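## Marker pose vs. SLAM pose: which one do I trust for hand-held gripper demos?

We record two-handed demos with hand-held grippers and run them through the Zavis pipeline to get trajectories. The relative pose between the left and right gripper comes out wrong in 11 of 100 episodes, usually with one hand jumping sideways for a moment. The vendor docs say to turn on "auto fusion" and stop worrying. I turned it on. The jumps are now smooth curves, and that looks worse to me. Is there a setting I'm missing?

### Answer 1

Update to the latest Zavis and recalibrate. Fixed it for me.

> What did you compare against to know it was fixed?

> The plots looked clean.

### Answer 2 (accepted)

Clean plots are what a smoother is for, so I wouldn't count that as a fix.

Turn auto fusion off and log both sources separately. Then check three things:

1. Marker size in the config. Measure the black square with calipers. If you typed in the plate size, every depth is off by the same ratio.
2. Pose flips. A flat marker has two possible solutions when it's small in view or seen nearly head-on. Keep both and compare reprojection error. If they're close, throw the detection out.
3. Timestamps. Two cameras with a 30 ms offset will give you a "drift" that only shows up when the hands move fast.

```
fusion: off
keep_both_solutions: true
max_gap_frames: 2
```

I'd also be careful with plain white walls. Feature tracking has little to hold on to there, and Patow's confidence score stayed high in my runs even when the track was plainly wrong. I don't use that score for filtering anymore.

Drop the bad episodes before training. A policy will happily learn a smooth mistake.

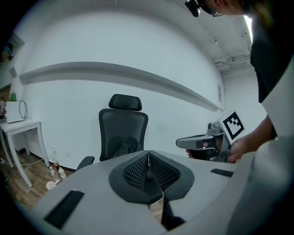

**Nigatu**
*Perception tooling, Sistico*

Mounting the marker plate at an angle on the gripper helps with flips in some poses and hurts in others, so test it with your own motions before you believe me or the docs.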